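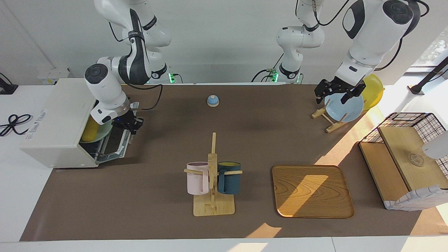
Putting the Plates Away
Kitchen Things gallery, Berkby
Posted 14th February

I have never trusted a product that promises to organize a kitchen. Most of them take up more room than the mess did. When the Venurar home pages asked readers to send in their favorite dish storage, we got 156 replies, and nearly all of them praised some kind of stand, rack, tree or caddy. I read them with my arms folded. A shelf costs nothing if you already have one.

Still, I agreed to put together a page on the small stuff: plate stands, mug trees, trays. I have owned most of these at one time or another and gotten rid of a few.

Plate stands
The wooden kind with crossed slats is the one everybody seems to like. A light blue plate standing up in one, with a yellow plate leaning behind it, does look nice with the sun coming in. I'll give it that. But looks are cheap. How many plates do you own? If it's two, fine. If it's a family's worth, you'll want a cupboard, and then the stand turns into a decoration you have to dust.

The other complaint I'd make is about width. Several readers said their bigger dinner plates lean too far and roll when you pull out the one next to them. Measure your plates before you buy. The people who told us theirs worked well mostly use it for side plates — and that may be the whole secret.

Mug trees
I came in hoping to hate these. A post on a square base, a few pegs, mugs hanging by the handles. A pale pink one on one side and a dark teal one on the other, and you have a pretty sight on a work table. Load up every peg with the heavy mugs people give each other in November and December and I'm less sure. Hang them in pairs, one across from the other, or you'll find out how wide that base needed to be.

They also don't keep dust out. Fans of the mug tree never bring this up. If you drink out of the same cup every morning it doesn't matter. The other pegs are a different story.

Trays
A square wooden tray with rounded corners and a raised rim. Of everything on this page, it's what I'd keep. It carries things. It doesn't claim to do anything else. My own came from Zaltau years ago, has a burn mark from a saucepan, and has outlasted a Chuensuk bamboo caddy that cost me 87 dollars and split along the bottom during the second winter.

Wipe it, dry it, don't leave it soaking. The rim is a pain to clean if syrup gets in the corner.

Racks behind a door
Some readers swear by putting plates on a metal rack inside a small white cabinet, or just leaving them in the dishwasher until the next meal. I do the second one myself and won't pretend it's a system. A pale green plate leaning in a rack is put away as far as I'm concerned. Someone is going to write in and tell me it isn't.

What I'd want to know is whether the rack saves you a trip. If you take the plates out to put them in a stand, and then take them off the stand to eat, you've handled every plate one more time than I would. Maybe you enjoy that. Some people do.

Color
More than a few letters said mixed colors help a household keep track of whose dish is whose. Could be. In my house the blue one is simply the one everyone fights over.

Filed under: Kitchen, Storage, Tableware
Viewed 2745 times
Letters about dish storage are still welcome through the Venurar reader page. Please don't send caddies.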